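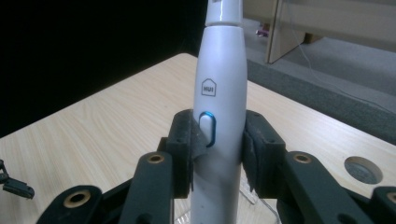 Toothbrush, power ring lit blue.

4 min read

Jun 11, 2024

I went to the Wunico open day in Casthorpe to learn how people put apps on streaming boxes that the makers would prefer they didn't. The ticket was free, and the car park was 9 pounds.

The morning belonged to Bangera, a sideloading tool with a new installer. The presenter promised us we would all be up and running before coffee. There were 71 of us on one guest network, so coffee came first. My own box got to 100 per cent, thought about it, and went back to the language menu. I chose English again. We did this four times.

A man behind me had brought a television from home, in a duvet. His worked straight away and he was very decent about it.

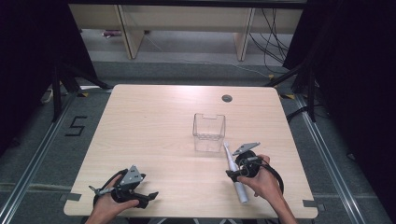
After lunch: Kerel

Kerel is the media player most of us had come for. It now reads old playlists without scrambling the channel order, and the remote can be remapped button by button, which the demo did at some length. You still have to re-sign the app every week unless you pay for a developer account. When someone asked if that would change, we were told to look out for news in August. The slide said August too, though it didn't say which one.

I did come away with a working install, thanks to a woman at the help desk who told me to restart the box and then restart it again. Error 548, if you get it, means the clock is wrong. Mine thought it was still winter.

The next open day is in the same hall. Take your own extension lead.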